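Catch-up episodes of Trovoletti Street playing out of order (ticket 454, still open)
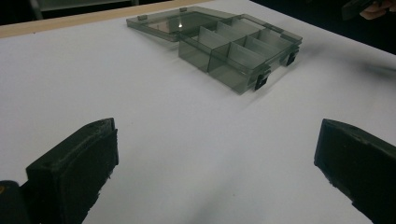 Hi again, me with the soap problem! I'm on the Bultex app, running through a Stelon box on the lounge room telly, and I'm three weeks behind, so catch-up is my whole evening at the moment. I finished episode 243 last night and autoplay threw me straight into the one with the funeral. The funeral! I didn't even know anyone was crook. I had the remote in my hand in about 6 seconds but the damage was done.

What I've tried so far:

Signed out and back in. No change.

Cleared the app's cache and restarted the box. The order came good for two episodes, then it skipped ahead again, right at the pub cliffhanger.

Turned autoplay off. It does stop the skipping, but the "up next" tile still shows the wrong episode, with a great big spoiler in the blurb.

Tried it on my phone over mobile data. Same episodes, correct order – so I reckon it's the telly version and not my account.

Update, 9 pm: your reply said to remove the show from my favourites and add it again. Done, and now it thinks I haven't watched any of it, and I'm back at season 3 with the old doctor and the dodgy Liang Bay set. I love that season, but could you please put my watch history back? I've left autoplay off in the meantime and I'm picking episodes by number, reading with one eye shut.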